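PRESS RELEASE
For immediate release

Jidus opens its button and trim collection to home sewers and small shops

Motham, January

Jidus, a family company which sells buttons, lace and braid to clothing workshops, will from this month sell also to private customers and to small craft shops. Until now the company accepted only orders from workshops, and the smallest order was one full box of each article. With the new offer, a customer can buy a single card of buttons or two yards of braid.

The collection which is now open to everybody has 2593 articles. The largest part of it is buttons in corozo, horn, shell, glass and polyester. The other parts are cotton lace, woven braid, piping, cord, bias tape and a small choice of buckles and clasps. Each article keeps the same number it has in the workshop catalog, so a dressmaker who finds an old Jidus card in a drawer can order the same article again by this number, if it is still made.

"For many years we received letters from people who needed six buttons for one coat, and we had to write back that we cannot help them," says Viera Šimek, director of Jidus. "I did not like to write these letters. My mother sewed at home and she was always searching for the right button. Now we have the people and the shelves to do it properly."

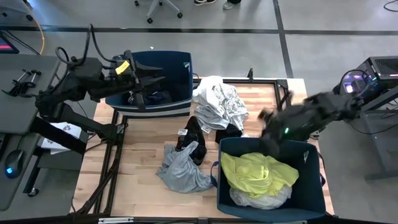
The small orders will be packed in a separate room of the Motham warehouse, which was prepared for this work during the autumn. Buttons are sewn on cards of four, six or eight pieces, depending on the size. Lace and braid are cut by the yard and wound on a flat paper card, so that they do not arrive with folds. Wired braid is sent in a ring and not on a card.

Kvido Jelínek is responsible for the cutting table. He came to Jidus from the company Kuruc, where he worked with curtain trims, and he asks customers to write in the order if the yards must be in one piece. "If you write nothing, we will still try to send one piece," he says. "But at the end of a roll it is sometimes not possible, and for a hem this makes a big difference. Please write it to us."

Orders which come before two in the afternoon leave the warehouse on the same working day. Dyed articles need more time, as explained below.

New Pulletti line of cotton lace

Together with the opening, Jidus presents a new line with the name Pulletti. It is a cotton lace in narrow and middle widths, from 1/2" to 3", with a scalloped edge on one side or on both sides. The patterns were drawn by Radomír Hrubý after old sample books which the company bought from a closed lace workshop. Some pages in these books were damaged by water, and for those patterns he had to draw the missing repeat again from the part which was left.

The Pulletti lace is sold in white, ivory and natural. It can be also dyed to the color of a fabric sample which the customer sends by post. The sample should be at least as large as a playing card. Dyeing takes 30 days and the smallest quantity for one color is ten yards.

All widths of Pulletti can be washed at a warm temperature. Jidus recommends to wash the lace once before sewing, especially when it will be used on linen, and to iron it from the back side over a towel.
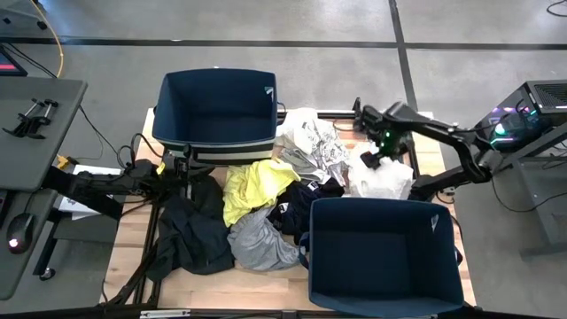
Matching service for lost buttons

A second new service is for people who lost one button and do not want to change the whole set. The customer sends one remaining button, or a clear photograph of it next to a ruler, and the company looks for the same button or the nearest one. The service is free if the customer then buys at least one card. The button which was sent is always returned.

Matúš Lukáč, who will do the matching, has almost 4000 old buttons in his reference drawers, sorted by material and then by size. Most of them are not for sale. He says that coat buttons from horn are the most difficult, as every piece has its own color, and that with shirt buttons he has usually good success.

"People often measure the button in inches, and the old cards are marked in lines," he explains. "Both are good for me. Only please measure across the widest place, and tell me if it has two holes, four holes or a shank."

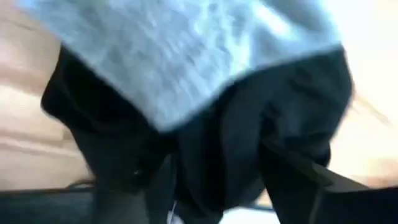 Page last changed: January, corrected dyeing time for Pulletti lace

Information for shops

Craft and fabric shops can open an account with a first order of any 30 cards. Shops receive a sample ring of the Pulletti line without charge, and a printed price list. A display stand for button cards, with hooks, can be borrowed for one season. The contact for shops is Libor Zeman in the sales office.

Prices for private customers include tax. Postage is calculated by weight. Unused button cards can be returned if no button was taken off the card. Cut lace, cut braid and dyed articles cannot be returned.

About Jidus

Jidus sells buttons, lace, braid and other small articles for sewing. The company has its warehouse and office in Motham.

Press contact: Viera Šimek, Jidus, Motham. Product photographs and samples of the Pulletti line are sent to journalists on request.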